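Hand grippers at the Silel bench get new bushings and a 26-point check

28 June 2026

I spent most of a morning last week at the Silel workshop, where the pair of hand-held grippers on bench 3 has finally come back from its overhaul, and I got to hang around while everything was set up again. If you've followed my posts on this cell since April you know the fingers had gotten sloppy. You'd close them on something soft and the tips would wander past each other (I did this myself, more than once, and blamed my hands). Well, it wasn't my hands!

The trouble was wear at the pivots. The black links turn on brass-colored bushings, and after months of squeezing bags, pouches and padded sleeves all day, the old ones had opened up enough that you could wiggle a finger link side to side with your thumb. The Jirkix people, who look after the hardware, pulled both grippers apart, pressed in a fresh set and put them back together with new pivot screws. The whole bill came to $219 for the pair, mostly shipping, which made the folks at Silel pretty happy.

The part I liked best was the checklist. It used to be half a page taped inside a cabinet door. Now it's 26 points on a laminated card, and you go through it before the first run of the day. Wiggle each link. Look for black dust near the bushings. Close the fingers slowly on nothing and see that the tips meet. Check the screws on the center block, but don't crank on them, because the threads are in plastic and somebody already stripped one in April. That gripper sat in a drawer for two weeks waiting on a part from Hung, and they would rather not do that again.

They've also settled on a service interval, which they never had before. Every 600 closes the pivots get wiped down and looked at under the lamp. I asked how anyone keeps track and the answer is a clicker on a string, the kind they use at the door at a fair. I love it. There was talk of logging it in Wastix along with everything else, and maybe that will happen, but the clicker works today.

Soft goods are still the real test after a rebuild. A hard block will hide a bad pivot, while thick fabric pushes back unevenly and drags one finger out of line if there's any play left. So the first things through are always padded pieces with a rolled edge, gripped right at the rim where the material is thickest.

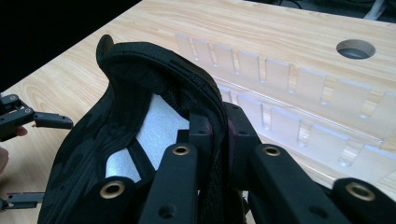

I took a turn too, and the difference is easy to feel. The squeeze comes on evenly now, and I didn't have to keep correcting with my wrist the way I did in the spring. My one complaint is that the action is stiffer than before. Jirkix says that eases up after a few days of use, and if it doesn't, they'll back the pivot screws off a hair.

Two spare sets of bushings are on order, along with a proper press tool so the next swap can be done on site. The old bushings are in a jar by the sink if anyone wants a look at how far gone they were. I'm going back once the clicker rolls past its first 600, and I'll post what the pivots look like then.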